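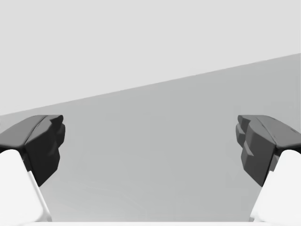 Can a gripper arm really unload a dishwasher in a normal home?

Posted June 1, 2022 by Eglītis
Filed under: Home Automation > Robots and Arms

Hello everybody. I would like to ask the people who already work with such arms. My mother has bad hands and the dishwasher is the hardest chore for her. I found a used two-finger arm from Pasell for 1125 dollars, and the seller writes that it can "handle all kitchen tasks." I have some experience with soldering and a little with programming, but I never owned a robot. We have normal plates, thin glasses and many small spoons. Is it possible today, or should I wait some years? I also read that I can try everything in simulation first. Does it help, or is it only a game?

Clandanitz
Please do not buy it for this purpose. I work in a small shop where we use one arm to move plastic parts from a tray to a box. The parts are all the same and the tray is always in the same place, and it still took us from April until last week to make it reliable. In our last long test it moved 236 parts and dropped 13 of them. For plastic this is acceptable. For your mother's glasses I think it is not.

Plates in a rack are close together, so the fingers need space on both sides, and the spoons lie in every direction. Glass is also difficult for many cameras. A person does all this without thinking.

About simulation: yes, it helps, and it costs you nothing but time. Begin with an empty flat surface and only open and close the fingers. Then add one block. When you can pick the block 100 times without a mistake, try a cup. But be careful, friction in the simulator is kinder than friction in the kitchen.

Indudska
my cousin has one, it folds towels ok but slow. dishes no

Eglītis
Thank you both for the answers. I will not buy the arm now. I will install the simulator and start with the block as you advised. For my mother I will look for a rack which can be lifted out in one piece and put on the counter, maybe somebody knows a good one?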